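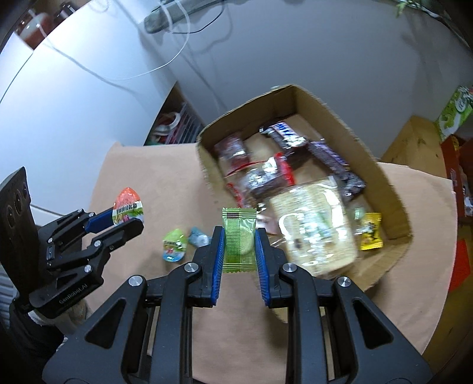 A single piece in its green wrapper.

Single-wrapped everything, and why I've stopped feeling bad about it

November 2018

I grew up in a house where buying anything in little packets was a moral failing. Sugar came in a sack. Crackers came in a tin the size of a bucket, and by the end of the month you ate them soft and didn't complain. My mother would stand in the store doing the math on the back of her hand, and the big bag always won.

So it's with some guilt that I'm here to defend the little wrapper.

I know the case against it. I've read the articles, I've seen the beach photos, and I've sorted my own trash on the kitchen floor (not my best evening). Small flexible wrappers are awful to recycle. My town, Fukstead, won't take them at the curb at all, and the leaflet that came with the new bins had a whole panel telling us so in capital letters. I'm not going to argue with the leaflet.

But I think we talk about packaging as if the only thing that can be wasted is packaging. When I finally started paying attention to what I threw out, most of it was food. Half a bag of cookies gone stale. Cough drops melted into one lump in the bottom of my coat. A big tub of Nerkon mints I bought because it was such a bargain, which then sat open on my desk at work until they tasted like the desk. Somebody grew that sugar and boiled it and trucked it 2,000 miles so I could scrape it into a bin.

Then there's the part I find harder to admit, namely that I eat what's open. Give me a bag with a wide mouth and I'll get to the bottom of it during one TV show. Give me five little wrapped things and I'll have two, maybe three, and then the pile of empties on the armrest starts looking at me. It's a speed bump – a tiny, crinkly speed bump – and I need it. My brother-in-law says this is a character problem and packaging shouldn't have to solve it. Fine, but the character has had forty-odd years to get fixed and the wrapper works tonight.

And they're made for giving away! I didn't think about this until I started riding the Skornier bus every morning. There's a woman who gets on with a toddler and a very deep purse, and when the kid fusses she hands out candy to him and to whoever is sitting nearby. You'd take a wrapped candy from a stranger. You would not take a loose one out of the bottom of her purse, no matter how nice she was. Every bank counter and dentist's office knows this. So did my grandmother, who never bought them but somehow always had 23 of them in a dish.

What does bother me is wrapping that does no work. A box inside a sleeve inside a bag, around something that was going to keep perfectly well for a year. The Saragih market near me sells bananas on a foam tray, and I'd happily see that gone tomorrow. I'd also pay a little more for small wrappers made of something that breaks down, if anybody would sell me some that don't turn to dust in the pantry first.

Until then I'm keeping a drawer of them. I still buy my rice in the big sack.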